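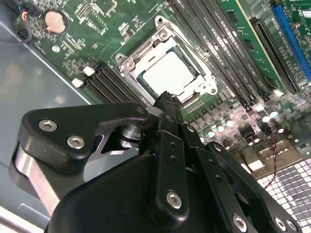
Chapitre 7
Lire l'offre d'un intégrateur : le cas de la maintenance de serveurs

Le catalogue de la société Brotel consacre quatre pages à un kit nommé Sekel. On y lit que la cellule « prend en charge l'intégralité du cycle de remplacement du processeur », du déverrouillage du levier à la remise en service de la machine. La formule est belle. Elle a le défaut de regrouper sous un seul verbe des gestes qui n'ont presque rien en commun, et dont certains seulement sont du ressort d'une pince à deux doigts.

Nous avons choisi ce produit pour ouvrir la deuxième partie du manuel parce que sa documentation est accessible et assez bien faite. Les réserves exprimées dans les pages qui suivent valent pour une bonne partie du marché.

7.1 Ce que l'on achète

Le kit comprend un préhenseur, une caméra montée au poignet, un logiciel de planification et une bibliothèque de 13 modèles de cartes mères. Le bras n'est pas fourni. Le châssis de présentation non plus, ce que l'on découvre dans une note de bas de page. L'acheteur pressé retiendra surtout la cadence annoncée : un cycle complet en 240 secondes.

Que mesure ce chiffre ? Le chronomètre part lorsque le capot est déjà retiré et le serveur posé à plat, câbles écartés. Il s'arrête au moment où le levier de rétention est rabattu. La dépose du dissipateur, le nettoyage de la pâte thermique et le test de démarrage n'y figurent pas. Un technicien entraîné consacre à ces opérations l'essentiel de son temps, et il continuera de le faire après l'achat.

Il faut aussi regarder de près le mot « intervention ». Dans la fiche du Sekel, une intervention réussie est une intervention terminée sans arrêt d'urgence. Un processeur reposé de travers, si le bras n'a rien senti, compte donc parmi les succès.

7.2 L'essai d'Ibarra

Le centre de reconditionnement d'Ibarra a loué une cellule en février et en a tiré un rapport de 300 interventions, que Brotel cite volontiers. Le document mérite d'être lu en entier. Toutes les machines provenaient d'un même lot, avec la même carte et le même cheminement de câbles. Or, dans un châssis ordinaire, les fils passent où le monteur précédent a bien voulu les laisser, et les barrettes de mémoire bordent le support de si près qu'un doigt un peu large n'a plus d'angle d'approche.

L'offre concurrente de Fudumard, vendue comme un service, contourne la difficulté en facturant à l'acte, avec un minimum de 600 actes par an. Le risque technique passe chez le prestataire, le risque de volume chez le client. Nous y reviendrons en 7.4.

7.3 Questions de méthode

Avant d'aborder les calculs, l'étudiant prendra l'habitude de demander au vendeur où commence et où finit le cycle chronométré, qui prépare la pièce, ce qui est compté comme un échec et ce que devient la machine quand la pince s'arrête à mi-course, levier ouvert. La dernière question est celle qui obtient le plus rarement une réponse écrite. Dans le manuel du Sekel, elle occupe une ligne : « prévenir l'opérateur ». Le coût de cet opérateur n'apparaît dans aucun des tableaux d'amortissement fournis avec le devis.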